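Re: [cell-practice] draft 2 of the soft goods handling rules

On 20 August 2024, Kirsten Fraser wrote:
> Section 4 still says "clear the work surface before each run." Does
> that mean everything, or only what the arm could hit? Burnby reads it
> one way and Leemans the other. Also can we settle the grip rule for
> narrow fabric, people keep asking me.

Kirsten, all - quick one, on my way out.

Section 4: only what isn't on the item list for the task. If it's on the list it stays, even if it's just lying there. Pegs, cords, insoles, whatever. Not on the list, off it goes before the arm is enabled. Jhonatan wanted a keep-out margin round each item as well - fine by me but put it in the annex, not the main text.

Grip rule. Long narrow strips get pinched near one end, between the finger faces, and the rest has to be free to hang or trail. No pulling if it's lying over something that can tip. Small wooden stands are the usual culprit.

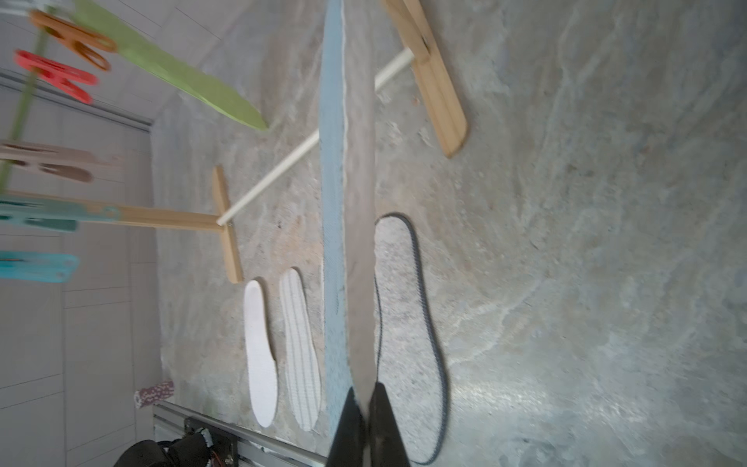

Same for cords and straps, except lay them out in an open loop first, no crossings. Knots were most of our stops in June. Out of 297 logged runs at Borkero I'd say the worst ones were all knots, Fikri has the sheet.

Wiring near the base: I'd make it a "shall". Secured and checked at start of shift, initialed. Draft says "should" and poeple skip it.

Still open - the speed limit while holding fabric. Colton says 200 mm/s, Pedus want it left to the site. I'm with Colton. Can someone send me the old wording, I only have the pdf with the comments striped out.

Will do the edits tonight if no one objects to the above.

Américo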